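Wilesness Box Scores

A data card for 3,479 college basketball games, men's and women's, cleaned up and put in one place. If you have ever tried to compare two conference seasons and ended up with nine browser tabs and a headache, this is for you!

Maintained by Arif Teoh and Hajar Shawky. Current release: 6.

What you get

One row per player per game in players.csv, one row per team per game in teams.csv, and one row per game in games.csv. The three files share a game_id, so joins are painless. Every row has minutes, field goals made and attempted, threes, free throws, offensive and defensive rebounds, assists, steals, blocks, turnovers and fouls. Team rows also carry points by half (by quarter for the women's games) and points in overtime, if there was any.

We love small-gym basketball, so the coverage leans that way. The Fovcombe Invitational is in there from its first tip-off, and so is every Lomstead home game, including the famous four-overtime one where both teams ran out of eligible guards.

Where it comes from

Most games were typed or parsed from the printed score sheets handed out at the scorer's table. Hajar wrote the parser, Ciobanu, and it does a lovely job on anything printed after the schools switched to laser printers. Older sheets went in by hand, two people per sheet, and we compared the results before merging. Disagreements were settled by adding up the columns, and if the columns didn't add up either, the game has check_flag set to 1.

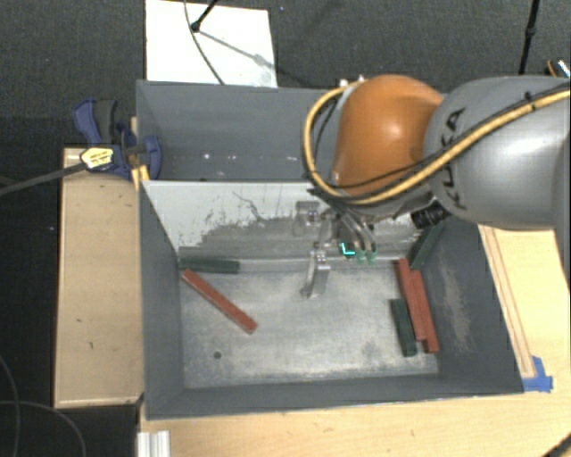
Getting started

Unzip the release into a folder called data and run load.py. It builds a single SQLite file in the same folder. On Arif's old laptop that takes less time than a media timeout. The queries folder has a few starters: best shooting nights, longest double-double streaks, and our favorite, bench points in one-possession games.

Dates are stored as year, month, day in separate columns. Tip times are local to the arena and on a 24-hour clock.

Known problems

Minutes are rounded to whole numbers in the older sheets, so a team's total may come out a little over or under. Please don't "fix" these, we kept them as printed.

Blocks and steals are blank where the home scorer didn't track them. Blank means unknown. Zero means zero.

Players who transferred keep the same player_id at both schools. Players who share a name at the same school were a real pain to separate, and we have surely missed a pair somewhere.

Neutral-site games have home_team filled in with whoever was listed first on the sheet. Check the neutral column before you do anything with home-court advantage.

Changes in release 6

Added 14 missing Lomstead road games. Corrected overtime scoring in teams.csv. Renamed reb_o and reb_d to oreb and dreb, which will break old scripts (sorry!). The next release is planned for February and should have play-by-play for a first batch of 800 games, which we are very excited about.

Corrections

Open an issue with the game_id and, if you can, a scan of the score sheet. Old programs and newspaper clippings are welcome too, and we read every single one.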